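3.2 House rules for outdoor cloth sessions

I'll admit we started Tistik without any written rules. We had the Drister gloves, a stack of cloths and a terrace at our Vistcombe site, and I figured common sense would cover the rest. It didn't! By the time we had 300 episodes, 13 of them were useless for training, and nearly all of the trouble came down to setup. So we wrote things down.

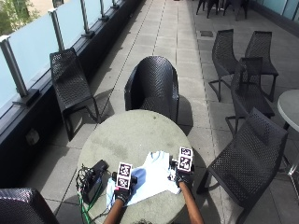
Figure 4. Cloth handling on the terrace, and two further views from the same place.

The first rule is about tags. Both hands' tags have to be readable from the fixed camera before anyone touches the cloth, and the operator holds still for a slow count before starting. We borrowed that habit from the Mok checklist (a great little document, by the way) and cut it down to one page.

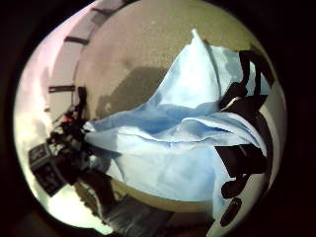 Our second rule covers what counts as a good grasp, and it caused more arguments than all the others put together. Some of us wanted every fingertip visible in the tool view. With thin fabric that's hopeless – dark glove fingers press into gathered blue cloth, and the folds hide whatever they like. We settled on a softer version, where the annotator marks a grasp as "clear" or "partly hidden" and never guesses.

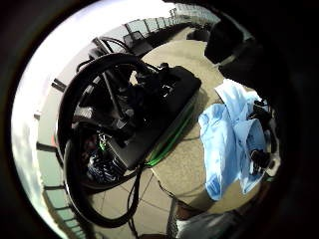 The third rule is the dull one, cables and power. Every lead gets checked before a session and again after a break, and the recording stops if one gets snagged. We also ask operators to note the light at the start, with sun or shade being plenty of detail.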